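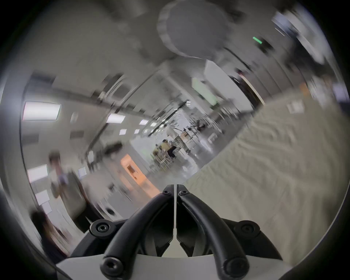

How to fold a T-shirt

Print this page | E-mail this page

A T-shirt is an awkward shape. It has a wide body, two sleeves and a round neck, and none of these match. Folding turns it into a rectangle, and rectangles are easy to stack in a drawer.

Start with a flat place

You need a space bigger than the shirt. A bed will do if you can reach the middle of it. Put the shirt down and pull it gently by the corners. If the collar or a sleeve is bunched up, open it out with your hands before you make any folds. 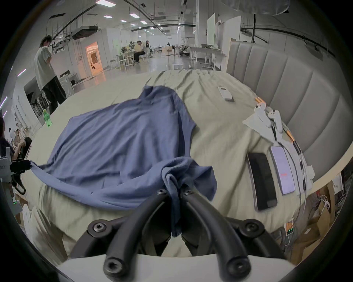

A blue T-shirt on a bed, with plenty of wrinkles still in it.

Beds are soft, so the shirt sinks a little and creases come back. A table is firmer. You can spread a cloth over it first to keep the shirt clean - an old sheet works well.

Find the hem

The hem is the bottom edge of the shirt. The cloth is turned over there and stitched down, so the edge does not fray. Hems like to roll up. Hold one corner, lift it slightly and lay it down again.

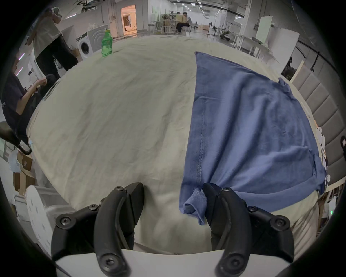 Holding a shirt by the corner of its hem.

Now make the folds:

1. Lay the shirt with its front facing down.
2. Fold one side in towards the middle, then fold the sleeve back.
3. Do the same on the other side.
4. Bring the hem up to the collar.
5. Turn the whole thing over.

Refilwe Shezi's class tried this in October. They folded 292 shirts, and the quickest folder took 18 seconds.

What about sheets?

A sheet is a simpler shape but much bigger. Spread it on a clean floor and walk round it, smoothing from the middle outwards. Two people make the job easier, with one at each end.
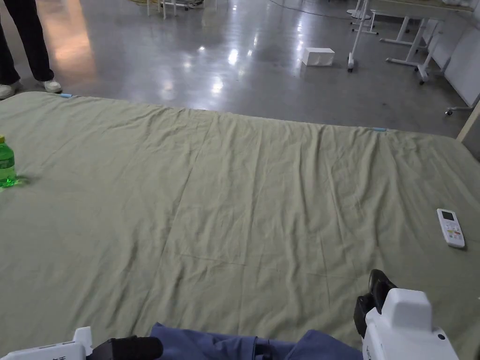
A green sheet spread out on the floor. The creases run in many directions.

Take everything off the sheet before you fold it. Small things are easily wrapped up inside and lost.

Words by Jamila Biswas

Contact us | © Firkitz | Back to top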